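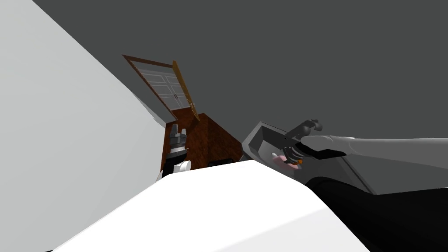
Paint the trim before the walls if you're doing a whole room. Scrub it with dish soap, rinse, and let it dry. A white paneled door in a brown wood frame needs tape on the frame, pressed down hard where the two meet. Paint the recessed panels first, then the flat parts.

## Walls

Mix all your cans in one bucket. I use Hellik matte in gray.
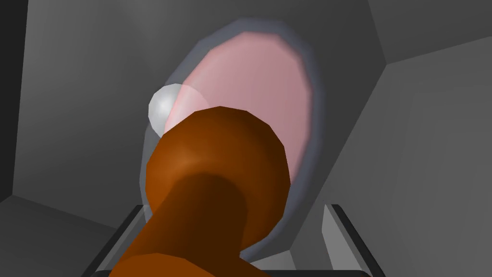
*Orange, with the shaded side going brown.*

Cut in a strip along the ceiling, then roll while it's still wet. Keep the room near 70 degrees.
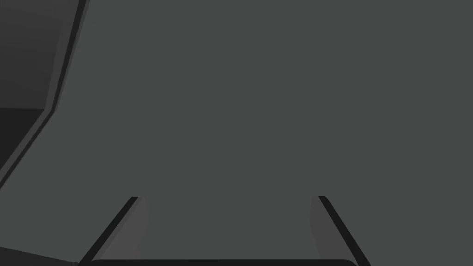
Leave 5 hours between coats. Roll the second coat the same way as the first. 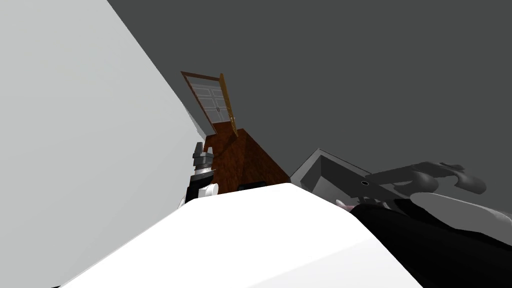 Pull the tape slowly, back on itself. Wash the roller that night.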